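4. Seasoning and First Use
October – by Selina Leitner, Tendeck Kitchen Guides

Read this section before the Zaki pan goes on the burner.
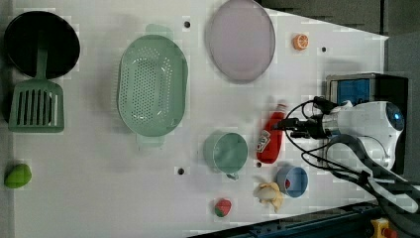
1. Wash the pan by hand with warm water and mild soap. Dry it fully.
2. Rub a thin coat of oil over the inside. Wipe off any excess.
3. Set the burner to low and heat for 2 minutes.
4. Turn off the burner and let the pan cool for 60 minutes.
5. Wipe again with a dry cloth.

Note: Repeat steps 2 to 5 if food begins to stick.

CAUTION: Do not heat the pan empty on high. Do not pour cold water into a hot pan – the base can warp.

CAUTION: Metal utensils scratch the coating. Use nylon, silicone or wood.

Related sections
3. Unpacking and Parts Check
5. Burner Types and Settings
6. Cleaning and Storage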